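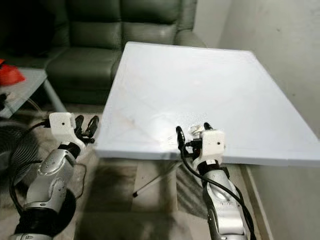 Wheel Balancing & Vibration

Calvo 22 Wheel Balancer

I've had a soft spot for wheel balancers ever since I bought my first ute, which shook so badly at highway speed that the mirror was no use to anyone. So when people ring up and ask which machine we'd put in our own shop, I don't have to think very hard. It's the Calvo 22, and we've had one going out the back at Cimlow for long enough now that I know all its moods.

It's a mid-size balancer for cars, utes, vans and light trailers. It takes rims up to 22 inches, it runs off an ordinary power point, and it fits in the corner of a two-bay workshop without you having to shuffle the compressor (we tried, it's fine). The hood comes down, the wheel spins up, and you get your inner and outer weights on a screen big enough to read from the tyre rack. A spin takes 6 seconds on a normal passenger wheel. Bigger mud tyres take a bit longer to slow down, as you'd expect.

What I like best is the runout check. Plenty of wheels that come back with a complaint have been balanced perfectly well – the rim's just a bit bent, or the tyre isn't sitting right on the bead. The Calvo measures that on the same spin and tells you where the high spot is, so you can turn the tyre on the rim and try again before you start sticking weights on. It saved us a whole morning on a customer's van in August, and I'm still pleased about it!

The cones matter more than people think. You get four in the box plus a quick-release nut, and they'll centre most of what comes through the door. If you do a lot of dual-cab utes, get the Flunov flange plate as well. It bolts through the stud holes and holds a heavy wheel much straighter than a cone does.
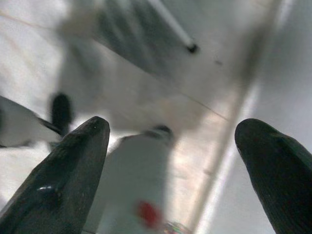

Keep the shaft clean, too. A bit of grit behind a cone will throw your reading out by 5 or 10 grams, and then you're chasing your tail. I wipe ours down first thing and again at lunch.

Calibration is easy. You spin it empty, hang the test weight, spin again, and you're done. I'd do it once a month, or any time the machine's been moved. Rutilio Trujillo, who handles our service bookings, can walk you through it over the phone if you'd like some company the first time.

Now for the honest bit. The weight tray is shallow and I wish it had one more compartment. The beep is loud, and you can turn it down but not off. And if you're balancing truck wheels all day, this is too small for you and you should ask me about the floor-lift models instead.

The basics:

Rim diameter: up to 22 inches
Spin time: 6 seconds, passenger wheel
Price: $4,000 plus GST
Stock code: 407
In the box: balancer, hood, four cones, quick-release nut, test weight, weight pliers
Flange plate: sold separately

We deliver from the Astdale warehouse on a pallet, so you'll want a forklift or a couple of strong mates at the other end. Set-up is included if you're local, and Vilmos Fülöp will level it and do the first calibration with you. Further out, ring us and we'll sort out a price for the travel.

Trade-ins are welcome, even the old grey ones with the dial. Send me the model and a rough idea of its age and I'll get back to you with a figure.

Sarahí Mendoza
Workshop Equipment, Cimlow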